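## 4. Replacing the filter cartridge

The Cluvis under-sink unit takes one Orneo cartridge. Change it every 6 months or after 500 gallons, whichever comes first. If your water is hard, check the flow every few weeks and change the cartridge sooner if it slows down.

You need a new cartridge, a bucket, a towel and the housing wrench from the accessory bag.

1. Close the cold water valve under the sink. Turn it clockwise until it stops.
2. Open the filter faucet and let it run until the water stops.
3. Put the bucket under the housing.
4. Fit the wrench over the ribs at the bottom of the housing and turn it to the left. Finish by hand.
5. Lift out the old cartridge and pour the water into the bucket.
6. Wash the inside of the housing with warm water and a drop of dish soap. Rinse well.
7. Take the O-ring out of its groove and wipe it clean. Replace it if it is flat or cracked.
8. Put a thin coat of silicone grease on the O-ring and press it back into the groove.
9. Set the new cartridge in the housing with the blue gasket facing up.
10. Screw the housing on by hand until it is snug.

**Caution:** Do not use the wrench to tighten the housing. Too much force can split the cap.

**Caution:** Do not use petroleum jelly on the O-ring.

### 4.1 Flushing

Open the valve slowly and check for drips around the cap. Run the filter faucet for 6 minutes. Gray water is normal at first and comes from loose carbon dust. Do not drink it or use it for ice.

**Note:** Write the date on the sticker supplied with the cartridge and put it on the bracket. Then hold the reset button until the light blinks twice.
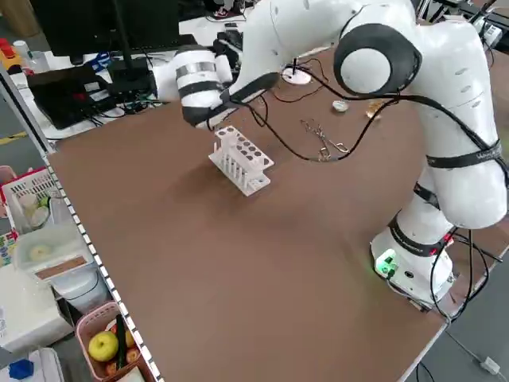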